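Notebooks > Bredora > Glaze tests > August

Posted Tuesday, by the glaze bench

This site uses cookies to remember your preferences. Accept | Manage settings

Batch 27, crazing again

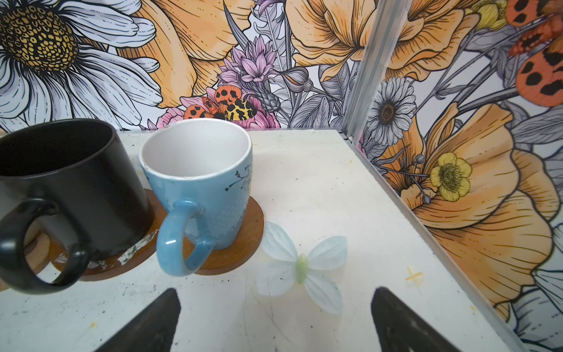
Third round on the clear liner and it is still crazing. Not on day one, of course. On day one it behaves beautifully and I get to feel clever. The lines show up later in the week, once I have told people it's fixed.

Where we stand. The recipe is the old Irnance clear with the feldspar cut and the silica raised, fired to 2253 F on the usual slow finish. Body is the Morais white, same bag lot as last month. I wrote the lot number on the bag and then used the bag to line the trash can, so take "same lot" as an article of faith.

Delayed crazing means one of two things, or both, knowing my luck. Either the glaze shrinks more than the clay on cooling and is stretched from the start, or the clay is underfired, picks up moisture and swells under the glaze. The first is a recipe problem. The second is a kiln problem, and I would very much like it to be the recipe, as the kiln costs money.

Absorption test to separate them: weigh the bare tiles dry, boil, soak overnight, blot, weigh again. I did this on Batch 26 and forgot the dry weights, so what I have is a very accurate record of how heavy wet tiles are.

Redoing it now with 15 bare tiles, five from each shelf. If the bottom shelf drinks more than the top, we have a cold bottom and I owe the previous notebook keeper an apology for the remark on the inside cover.

Freezer-and-kettle test on the glazed pieces: freezer overnight, then into the sink and boiling water over them. Please stop taking the test pieces out of the freezer to make room for lunch. They are labeled. The label says TEST, in capitals, on tape.

Changes for Batch 28:
- silica up 2 more, nothing else touched. I mean it this time. Last round I "also just" swapped the frit and learned nothing.
- cones on every shelf, and somebody reads them before they get knocked over
- Trudoreck frit stays in the cupboard

Ink on the surface, wiped back, shows the lines sooner than squinting does. The blue drawing ink works. The black one also works and is now a permanent feature of my left sleeve.

Kiln is cooling. Lid stays shut until morning, whoever you are, including me.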